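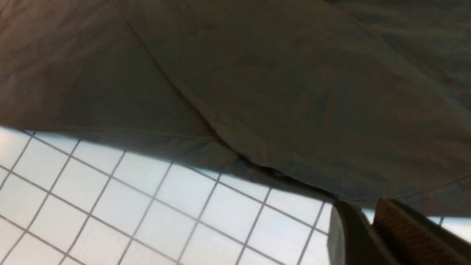

Asunto: Re: [lista-taller] Visita a la demostración de Wernetti

Estimados todos:

Respondo primero a Peninah y después cuento lo que pude anotar en la visita del 7 de febrero. Perdonen los errores, el español no es mi lengua materna.

El 9 a las 18:40, Peninah Makori escribió:
> Gracias por apuntarme, al final no pude ir. Tengo dos dudas.
> ¿El robot toma la tela por la costura o por cualquier parte?
> ¿Y sobre qué superficie trabaja? En Plollby nos dijeron que
> hacía falta una mesa negra.

La mesa no es negra. Es una superficie blanca con cuadrícula de líneas grises finas, y la tela que nos enseñaron era oscura, entre gris y verde. En la foto que adjunto se ve la pinza junto al borde, abajo a la derecha, cerca de donde pasa una costura. El señor Dissanayake, que llevaba la demostración, explicó que el programa busca primero un borde que esté un poco levantado de la mesa. La costura ayuda, pero no es obligatoria.

Lo difícil son los pliegues. Si miran el borde inferior, hacia el centro-derecha, la tela se junta y queda un hueco oscuro debajo de las capas. Pregunté si el robot distingue una capa de dos y la respuesta fue prudente – a veces sí, con tela gruesa mejor que con tela fina. Uno de los dedos tiene una almohadilla marrón con estrías, que se cambia cada 200 ciclos. Me pareció poco, pero no quise insistir.

Durante la mañana hicieron 141 intentos de agarre y dieron por buenos 70. Nos enseñaron la hoja completa, también los fallos, y esto me gustó. Entre un intento y otro había 15 segundos de espera, que según ellos se puede reducir.

Para nuestro taller, yo pienso que todavía es temprano. El programa Fosto se maneja bien, pero alguien tiene que extender la prenda de nuevo después de cada fallo, y para esto no ganamos tiempo.

En junio repiten la demostración con toallas. Peninah, si quieres venir, te reservo una plaza. Los demás, escríbanme a mí directamente y no a toda la lista, por favor.

Un saludo cordial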